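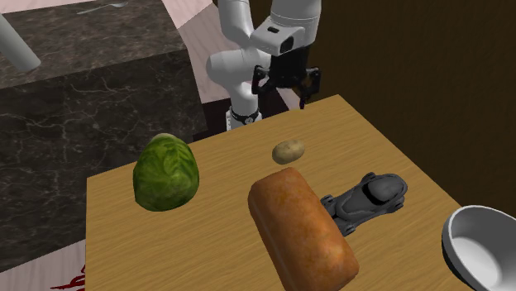
Flomwood Residents' Association – minutes of the December meeting. Gunhild Thygesen took the chair at 7 p.m. and the minutes of the previous meeting were approved with one correction: the drain repair was on Bergeron Lane, not Bergeron Court. The first item was the new table for the meeting room. Members want a plain top in light wood, like the one in the picture at the head of these minutes, and would prefer it without drawers. The chair will ask for prices and report back.

Snow clearing. The contract with Trollport ends in the spring. Their crew missed the footpath behind the mailboxes on two mornings last winter, and residents on the north side had to walk in the road. Trollport has offered to renew at the same rate of $918 for the season, with the footpath written into the contract. Agreed to renew on those terms. The chair will sign once the new wording arrives.

Parking on Sosumer Street. A letter was read from a resident who cannot back out of her driveway when cars are parked on both sides. There was a long discussion. Several members felt that a no-parking rule would only push the cars on to Bergeron Lane. Others said the fire department had raised the same point after the summer block party. A motion to ask the town for a no-parking zone on the east side, from the hydrant to the corner, passed with 18 in favor and 2 against.

Trees. The maple by the lower gate has lost another limb. The quote for taking it down is $260, stump not included. Agreed to go ahead. Whether to grind the stump was left open – some members would like to keep it as a seat.

Newsletter. Copy for the winter issue is still short. Anyone with notices should send them in before the holidays. The recipe column will be dropped from this issue.

Dues. Reminder slips have gone out to the households that have not paid. No further action for now.

Other business. The lock on the bulletin board is stiff and needs oil. A question was raised about the streetlight at the corner of Sosumer Street, which has been flickering again. The chair will report it to the town along with the parking request.

The meeting closed at 8:40 p.m. Next meeting in January, same room. Items for the agenda to the chair, please.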